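Search this forum Enter keywords Go

Outdoor mobile platforms > Kits and retrofits > Kirard line-following kit, anyone running it on a track?

tarmac_tom
Looking at the Kirard line-following kit for an athletics ground. The job is a small rover that follows painted lines and logs where they need repainting. Brimmont sells the kit with the camera, the compute board and the Nuneven mount. Does the detector hold up on red synthetic surfaces with faded paint? The data sheet only shows new white lines on black asphalt.

ovl_171
I have had one since July. Firmware 171. It works on a fresh line at walking pace. Exposure is capped at 400 microseconds in the default profile, and that profile is tuned for full sun. Under cloud it drops to the auto profile and the cap goes away. The manual mentions this in one sentence, in the appendix.

tarmac_tom
What does the auto profile do to the frames?

ovl_171
Depends on the yaw rate. Two frames from my last outing, both under cloud, nothing post-processed. Look at the horizon first and then at the stripe.

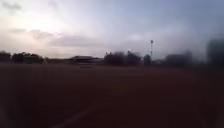

Streak is faint in the first, better in the second:

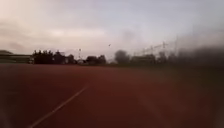
Smear is sideways, so I read it as rotation and not forward speed. The near part of the stripe is usable in the second one. Past that point the detector has very little to work with. I would call the first one a reject.

kerbside
Disagree that it is a camera problem. The Nuneven mount has too much play in the yaw axis. I replaced the stock bushings with the stiff set from Olivares and the same kit on the same auto profile gave me clean edges at low speed. Test the mount before blaming exposure.

ovl_171
Bushings were the first thing I changed. It helped with vibration. It did nothing for slow rotation during a heading correction, and the controller makes a lot of those when it loses the line. Longer exposure, worse line, more correction, and so on.

kerbside
Then lower the steering gain. Default is 400. Mine is well under that.

ovl_171
Tried it. It overshoots on the bend. Fine on the straight.

paintlog
Another thing to check is the region of interest. As shipped, the detector takes the full image, so half of what it processes is sky, and a bright patch of cloud pulls the auto exposure around. Crop to the lower half and meter on that. It is in the config file – not in the web interface. You may need to bring gain up by hand afterward.

ovl_171
Metering crop is set. Detector crop is not. I will try both together.

tarmac_tom
So for worn lines under cloud, is it worth the money or not?

kerbside
Yes, with the bushings and an evening of tuning.

ovl_171
Not at list price. For a repaint survey you need the far part of the line as well as the near part. Ask Brimmont for the global shutter head on loan. It has a fixed 400 setting that does not change with the profile, but I have not run it and cannot say how noisy it is.

paintlog
I have run it. Noisy at dusk, acceptable otherwise.

Contact the moderators | Copyright 2019, posts remain the property of their authors | Back to top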